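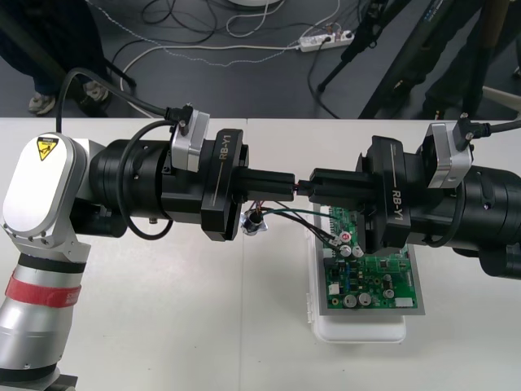
3.2 Sorting of returned boards

Boards came back from households in two batches, the first in November. 200 in all, fewer than hoped. Each was logged by hand, then put into one of 5 groups by the fault the owner had reported (no power, cuts out, wrong reading, noise, other). The groups overlap. A board that cuts out may also read wrong, and owners tend to write down only what annoyed them most. We kept the owner's first word and left it at that.

Figure 3. Circuit board on a white table.

Suominen and Dubey read the slips separately and agreed on about 70 per cent of them. The rest went to Eskola, whose choice stood. Most of the quarrels were over "cuts out" and "no power", which owners use for teh same thing, depending on how long they waited before giving up. Older owners wrote more. Some slips were blank and went under "other", so that group is larger than it should be.

Postage was paid by us. Even so, several people said on the slip that they had nearly thrown the thing away, and two had kept it in a drawer for years. Storage is a problem for any count of this kind: a fault reported today may be an old one. We did not ask for the date of failure. Should have done. The follow up survey does ask, see section 5, though the anwers are patchy.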